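Home | About Us | Services | Newsroom | Contact

Last updated: April

PRESS RELEASE

Evurico Opens Garment Care and Repair Counter in Lotell, With Free Stain Advice for Residents

LOTELL — Evurico, the family-owned laundry and mending company, announces the opening of its second garment care counter, located on the ground floor of the Tam Building in Lotell. The new counter accepts everyday clothes for washing, stain treatment and small repairs, and it offers free advice to any resident who brings a garment to the desk, also when the person decides to do the work at home.

The company has operated its first counter in Illeck for nine years. During this time the customers have asked more and more for help with ordinary clothing, such as fleece jackets, school sweaters, cotton tops and bed linen. Many of them told the staff that they did not know which treatment is safe for which fabric, and that they had thrown away clothes which could still be worn for a long time.

"In Illeck we started with suits and formal dresses, because this is what people expect from a cleaner," said Wing-yan Cheung, founder and managing director of Evurico. "After some years I looked at our counter and I saw mostly children's jackets and sleeping clothes. People love these things. A mother came to us with one small sweater three times in the same winter. I understood that we should prepare our service for her also, and the prices should be prices she can accept."

The Lotell counter will be managed by Hsiu-ying Lai, who has worked at the Illeck location as head of finishing. She will lead a team of five employees, two of them trained in hand sewing. The team will handle washing, drying, stain treatment, replacement of buttons and zippers, repair of open seams, and the fastening of loose lace or trim. Leather, fur and wedding dresses will continue to be sent to Illeck, where the special equipment is installed.

A program of stain advice

From the opening, residents can come to the advice desk during the late afternoon, from 4 p.m. until closing, without an appointment. A member of the staff will look at the garment, read the care label together with the owner, and write the recommended steps on a card. The card is free and there is no obligation to leave the garment at the counter.

The advice program was developed by Szu-yu Mak, textile care adviser at Evurico. To prepare it, she reviewed 200 service tickets from the Illeck counter and sorted them by fabric, by type of stain, and by what the customer had already tried at home. In 145 of these tickets, the customer had used hot water before coming to the counter.

"Hot water is the first idea of almost everyone, and for some stains it is a good idea," said Ms. Mak. "For blood, egg or milk it is a bad idea, since the heat can fix the stain in the fabric. Start cold, and be patient. If you have an old stain and you do not know what it is, please do not mix several products. Bring it to us as it is."
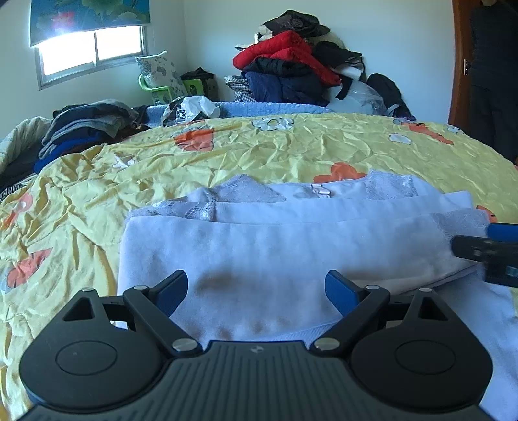 Light-colored clothing receives a special chapter in the advice program, as it is the group where customers most often give up too early. Ms. Mak recommends that the clothes be sorted before washing on a flat and well-lit surface, and a bed is good enough for this purpose. Each piece should be checked on both sides, with attention to cuffs, collars and hems. A white fleece with brownish smudges across a lower fold should be set apart from a white top with gray lace panels, even if both are nearly the same color and it seems natural to wash them as one load. The fleece can be treated with a mild liquid detergent and a soft brush, always in the direction of the fibers, and then washed at the temperature on the label. Lace panels should never be brushed. The top should be turned inside out, closed in a mesh bag and washed on a gentle cycle. Neither of the two should go in the dryer before the owner has looked again at the treated place in daylight. When a shadow of the stain remains, the treatment can be repeated one more time, and after this it is better to ask for help.

Chlorine bleach is not recommended for fleece or for any garment which contains elastic fibers. It can make the fabric yellow and weak. Oxygen bleach is gentler and can be used on many white fabrics, provided the care label permits it. Fabric softener should be avoided on fleece, as it leaves a coating on the fibers and the material loses some of its softness with time.

Repair before replacement

The second part of the new service is the mending table, which stands next to the counter and can be seen from the entrance. Customers can watch the work if they wish. Simple repairs, for example a button or a short open seam, will be finished while the customer waits, when the table is free. Longer repairs will be ready together with the cleaned garment.

Tsung-han Tsai, who is responsible for the mending table, learned tailoring in his uncle's shop and joined Evurico in Illeck. He has asked residents to bring missing buttons and torn pieces of trim whenever they still have them.

"Many people keep the button in a drawer for years and then they come without it," said Mr. Tsai. "I can find a similar one, but the original is always nicer. The same with lace. If a small piece came off, put it in an envelope and bring it with the garment. Please do not glue it — glue is very difficult for us to remove."

Response from the neighborhood

The counter takes the place of a shoe shop that had been empty since last summer. Evurico has kept the old wooden shelves and the large front window, and has added a ramp at the side door for customers with strollers or wheelchairs.

Zoila Nina, who owns the bakery on the opposite side of the street, welcomed the opening. "I wear white every day and I work with chocolate and fruit, so you can imagine," said Ms. Nina. "Until now I traveled to Illeck with a big bag of aprons. I am happy that I can only cross the street. I think also the street needs this, to have the lights on again in that window."

Services and opening hours

The Lotell counter opens in the morning at 8 a.m. and closes at 7 p.m. Standard washing and stain treatment will be returned within two working days. Bed linen, blankets and quilted bedspreads may need one additional day, depending on the size and the filling. Customers who already have an account in Illeck can use the same account number in Lotell, and garments can be left at one counter and collected at the other without extra cost.

A printed booklet with the main points of the stain advice program, written by Ms. Mak, will be available at both counters during the opening month. It includes a table of common fabrics, a short explanation of the care symbols, and a blank page for personal notes.

About Evurico

Evurico is a garment care company with counters in Illeck and Lotell. It offers washing, stain treatment, finishing and repair for private households and small businesses. The company was founded by Wing-yan Cheung and remains in family ownership.

Press contact: Evurico Press Office, Illeck counter

Related news

Evurico Extends Evening Hours at Illeck Counter
How to Read a Care Label: New Poster Available
Hsiu-ying Lai Named Manager of Lotell Location
Winter Blanket Service Returns to Illeck

Back to Newsroom | Next | Print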